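Observers wanted for robot demonstration, Purves building, October

Dravier says its new arm can handle ordinary household glass all day without help. We would like people who doubt that to come and watch. We have seen plenty of demos where the hard part happened before the doors opened, and we don't want to host another one.

You will sit with the Nuriseck review group for one afternoon, pick the order of the tasks yourself, and write down every time a staff member steps in.

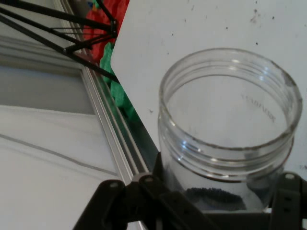
An open glass jar at the gripper, seen from the wrist camera.

No technical background is needed. We would prefer people who have never worked for Dravier or Kitov, and we will ask. You must be 18 or older and willing to have your notes published without edits from either company.

We have 10 places. Observers are paid $100 for the afternoon, whatever they write. Lunch is not included.

To apply, send a short note saying what you would try first to make the robot fail. Bring it or mail it to Nuriseck, Room 201, Purves building, by May 27, 2026. Applications from company guests will be returned.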